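Oct 2, 2019

Second go at the milk paint recipe from Rarkley, and I'm much happier! Batch one went lumpy on me in May (old lime, I think), so this time I sifted everything twice and let it sit 30 minutes before I touched a brush. Mixed 112 grams of powder, which was way too much, so help yourselves, it's in the Nudska jar by the sink.

Ignacio wants a yellow with the grain still showing. I'd go thin, two coats, and skip the sealer till we know how it rubs.

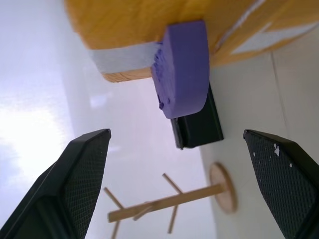
Diệp says the Nikley wax turned her last piece a bit orange, so I'll try oil on the next offcut and leave it 18 hours. Need more lime before then, and somebody please find the good sieve!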